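Helping out with the Kokex kitchen recordings: your questions

Thank you for signing up, and for all the emails. Necati Karaca, who looks after the recording sessions at Fillov, has gone through your messages and answered the ones that came up most. If yours isn't here, do write to him - he likes getting post.

What will I be doing, exactly?

You'll be steering a robot arm through small kitchen jobs, over and over, while the computer keeps a record of how you did it. Each go is called an example, and the examples are what Kokex learns from later on. A job might be picking something up, putting it in a bowl, or opening a door and closing it again. It sounds dull written down, but most people get quite wrapped up in it!

Do I need to know anything about robots?

Not a thing. If you can butter bread without looking at the knife, you'll pick it up. We give everyone a practice half hour at the start, and none of that goes into the collection, so please feel free to make a mess of it.

How many examples make a full set?

For the toast jobs we're aiming for 702, shared between everybody. A comfortable session is 31, with a proper tea break somewhere in the middle. If you only manage 14 and your shoulders have had enough, stop at 14. Tired examples tend to be jerky ones, and we'd sooner have fewer of them.

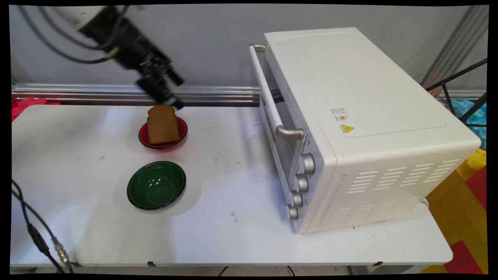
The toast station, with the gripper by the slice in the red bowl.

Does everything have to be in the same place each time?

No, and please don't try too hard to make it so! Between goes we'd like you to shift the bowls a little, swap them over, or turn the bread a different way. If the red bowl always sat in one spot, Kokex would learn to reach for the spot and take very little notice of the bowl. Small changes are plenty. The toaster oven stays where it is unless Necati asks you to move it.

What if I drop the toast?

Then you've dropped the toast. If you can pick it up again with the arm, carry on, as a good recovery is a useful thing for the system to see. If it has gone on the floor, press the discard key, put everything back and start afresh. Don't knock it off on purpose, though (we have had one or two people get creative).

Should I go as fast as I can?

A steady pace is best, the sort you'd use to carry a full cup across a room. Long pauses are a nuisance too, so if you need to think, do it before you press record.

Where do the recordings go?

They go to our partners at Wosarance, who check each one and label it as kept or thrown out. You'll get a short note back after your first three sessions saying how yours are looking.

Can I bring my daughter along in May?

Visitors are very welcome to watch from the chairs at the Igwe building, but only people who have done the practice half hour can use the controls.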